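Setting the table, the slow way

Last month's tip on stacking pans drew a letter from Jomar Fajardo, who teaches grippers to lay tables at Hiven. His group recorded 3,000 place settings by hand, then trained one model on the tidy ones and another on the lot, botched goes included. The second did better on tables it had never met. My family has been supplying botched goes for years, unpaid.

Some of what Jomar learned works at home.

Put the mat down first and square it to the table edge. Plate next, in the middle. Leave the glass till last, up near the far corner. 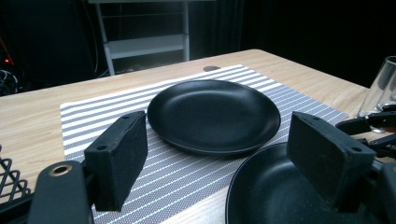 Black plate on a striped mat, between the foam-faced fingers.

Dark plates want a pale or striped mat. In Jomar's trials, black on black was the worst colour pairing of the 11 they tried, and I've missed the rim myself by candlelight.

Park the frying pan on a trivet well clear of the plate. Woven mats scorch, and a bumped handle takes the plate with it. Jomar lost 50 runs that way in February. I've lost one lasagne.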